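Uma manhã na feira de brinquedos de Lurkley, com duas crianças e pouca bateria

Publicado em agosto de 2025

A feira abria às 9 e nós chegámos às 9, o que numa família com dois filhos pequenos devia dar direito a medalha. À porta já havia fila, quase toda de pais com o ar de quem foi acordado por outra pessoa. A minha filha mais velha tem 6 anos e trazia uma lista. O mais novo tem 2 e trazia um chinelo, que se recusou a largar até à hora de almoço.

Convém explicar ao que íamos. Lurkley recebe todos os verões uma feira de brinquedos meio profissional, meio aberta ao público, num pavilhão que no resto do ano serve para mercados de velharias e campeonatos de dança. Os lojistas fazem encomendas nas mesas do fundo e as famílias andam cá à frente a mexer em tudo. Eu ando há meses a pensar se vale a pena assinar um serviço de aluguer de brinquedos, daqueles em que se recebe uma caixa, se brinca, se devolve e se finge que a casa está arrumada. Em março quase assinei um às cegas, às duas da manhã, e fui salva pelo cartão de crédito caducado. Desta vez queria ver as peças ao vivo e fazer perguntas chatas.

A bancada da Pindport

Foi a primeira paragem, porque era a mais próxima da entrada e porque tinha uma carpete fofa onde o mais novo se deitou logo. A Pindport aluga brinquedos por idades, do ano e meio aos seis, com troca mensal. A senhora que nos atendeu foi simpática e respondeu a tudo, incluindo à pergunta sobre peças perdidas, que eu fiz três vezes com palavras diferentes. Uma peça perdida por caixa está incluída. À segunda pagam-se dois euros, e à terceira mandam um e-mail "amigável". Pedi para ler o e-mail amigável. Não tinha ali nenhum.

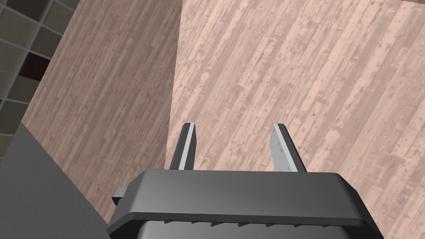

Quanto à limpeza, garantem que tudo é lavado e inspecionado entre famílias. Acredito, com a reserva de quem já encontrou uma passa dentro de um camião dos bombeiros. Gostei de poder recusar categorias inteiras: na ficha de inscrição há uma opção para "sem som", e tive de me conter para não a assinalar ali mesmo, com força. Gostei menos do período mínimo de seis meses. Se o meu filho se farta de um brinquedo em onze minutos, seis meses parecem-me uma relação muito séria.

A oficina da Hájek

A Hájek faz brinquedos de madeira e tinha montado uma pequena oficina onde as crianças podiam lixar e encerar um carrinho. A inscrição fazia-se numa folha presa com mola, e a nossa vez era às 11. A minha filha levou a tarefa tão a sério que recusou ajuda, conselhos e um lenço de papel. O carrinho ficou liso de um lado e peludo do outro, e agora dorme na mesa de cabeceira dela.

O irmão era novo demais para a lixa e ficou numa mesa ao lado com blocos. Empilhou, derrubou e foi empilhar os blocos de outra criança, que chorou. Pedi desculpa à mãe, ela disse que o dela fazia igual, e olhámos as duas para o relógio.

Os preços da Hájek são de peça única feita com vagar - o comboio mais pequeno custa o que eu gasto em sapatos de criança numa estação inteira. É bonito, pesa na mão, e caiu-me em cima do pé sem sofrer qualquer dano. Do pé não digo o mesmo.

O auditório, ou a sala com cadeiras

A Estex, que fabrica jogos de construção, dava uma palestra sobre rotação de brinquedos: guardar a maior parte, deixar poucos à vista e ir trocando. A teoria é conhecida e eu já a tentei. Guardei três sacos em cima do roupeiro e, quando os desci, passados dois meses, a mais velha perguntou por que razão eu tinha andado a esconder coisas dela. O orador sugeriu fazer a troca "com a criança, como um pequeno ritual". Tomei nota. A nota perdeu-se dentro da mala, debaixo de uma banana.

Ainda assim, trouxe de lá algumas ideias que me pareceram aproveitáveis:

Deixar à vista só o que cabe numa prateleira baixa, sem caixas dentro de caixas.

Misturar um objeto da casa com os brinquedos. Uma concha de sopa, uma forma de bolos, o tal chinelo.

Voltar a pôr em circulação um brinquedo "de bebé" de vez em quando, porque os mais velhos gostam de ser condescendentes com ele.

Não trocar nada em dia de febre, de visitas ou de viagem.
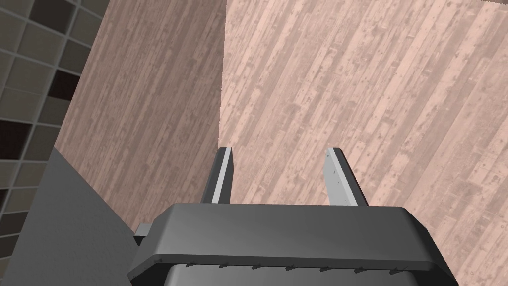 Informações práticas para quem for para o ano

O estacionamento do pavilhão enche cedo. Deixámos o carro junto ao rio e fomos a pé, o que com um carrinho de bebé é agradável à ida e épico à volta, que é a subir. Há fraldário, limpo, ao lado do bengaleiro. O café serve sandes de queijo e sandes sem queijo. Levem água e qualquer coisa que se coma com uma mão.

Os descontos de feira só valem para quem se inscreve no local, e as bancadas lembram isso com uma frequência que se torna ternurenta. Se forem como eu, tirem uma fotografia à tabela de preços e decidam em casa. A tabela da Pindport não está toda no site, pelo menos eu não a encontrei, e as perguntas sobre interrupção nas férias só me foram respondidas em pessoa: pode suspender-se um mês por ano, avisando antes da expedição.

Saímos com o carrinho meio peludo, um catálogo da Hájek que o mais novo mastigou no carro e nenhuma assinatura feita. Na semana seguinte voltei à tabela, fiz as contas e inscrevi-nos na Pindport, sem som. A primeira caixa ainda não chegou. Entretanto ele anda a brincar com a caixa dos sapatos novos da irmã.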